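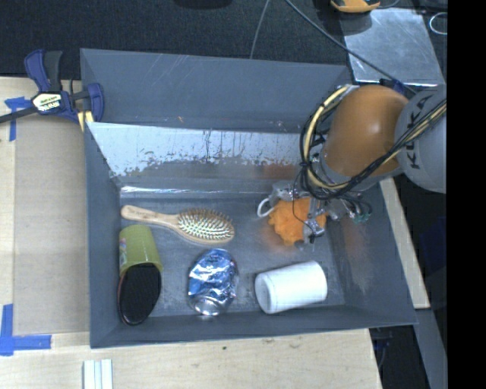 Ticket 600: Bath puff coming apart in the mixed bin
Queue: Returns and Odds, Pomavville
Opened by: Efa Lloyd
Assigned to: Kartini Goh
Status: Waiting on parts (the part is a bath puff)

Problem as reported
The orange bath puff in the grey bin sheds. Every time it goes in with the wooden hairbrush, the two come out engaged to be married. I have now spent 13 minutes of my one life picking orange fluff out of bristles with a cocktail stick.

Steps to reproduce
Put puff in bin. Put hairbrush in bin. Go and make tea.

Comment - Kartini Goh, 09:13
Thanks Efa. Is the puff shedding, or is the brush pulling? Please try the puff on its own overnight. Also check the white loop, as the last one from Watkins unravelled from the knot outwards and we lost the lot.

Comment - Efa Lloyd, 10:40
Loop is fine. I tugged it with some feeling. Puff spent the night alone on a shelf and there was no fluff under it this morning, so I am blaming the brush.

Comment - Kartini Goh, 11:02
Right. Keep them at opposite ends of the bin for now, brush to the left, puff to the right. Could you also confirm that the crushed can stays? Irnar's list has it under "drinks" and again under "rubbish", and the cleaners believe the second one.

Comment - Efa Lloyd, 11:20
The can stays. It is the blue and silver one and it is meant to be crushed. I have rescued it from the recycling 2 times and would rather not go in again. The green cup stays as well - it was down as "vase" on the old list, which explains the daffodil.

Comment - Kartini Goh, 14:05
List corrected. Replacement puff ordered from Poltatov, who only do them in packs of 13. Storage suggestions welcome.

Workaround until delivery
1. Brush left, puff right.
2. Comb the brush out before it goes back in. Cocktail sticks are in the top drawer.
3. Lift the puff by its loop if you are moving it by hand. Grabbing the ruffles makes it worse.
4. Leave the can alone.

Comment - Efa Lloyd, 15:30
Workaround is up on the wall. Please don't close this until the puffs arrive, as last time it was closed I had to open it again under "Other".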